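Driving to the new apartment with the last boxes

2024-03-23

I did the final run across town by car, with the kitchen things in the back and the lamp on the passenger seat. Most of the trip was waiting at lights.

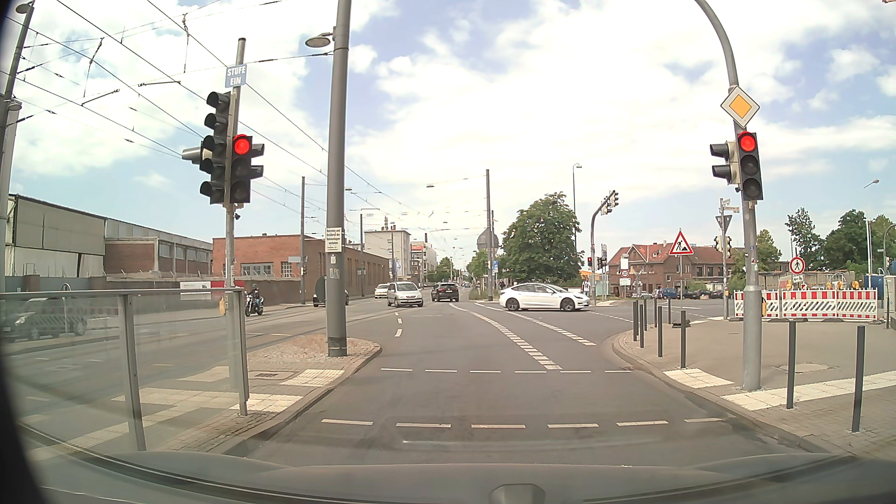

Margaux Barbier wrote to me afterward that I should have stayed off the tram streets altogether and gone the long way, past the Texier warehouse. It adds 5 minutes, she says, but you keep moving.

Maybe next time. I didn't want to learn a new route with 161 plates and glasses behind me — I had counted them for the insurance form back in February. The big intersection has rows of white dashes going in several directions, and I take it slowly even without a load.

One saucer broke, on the stairs. The boxes are in the hall and the lamp still needs a bulb.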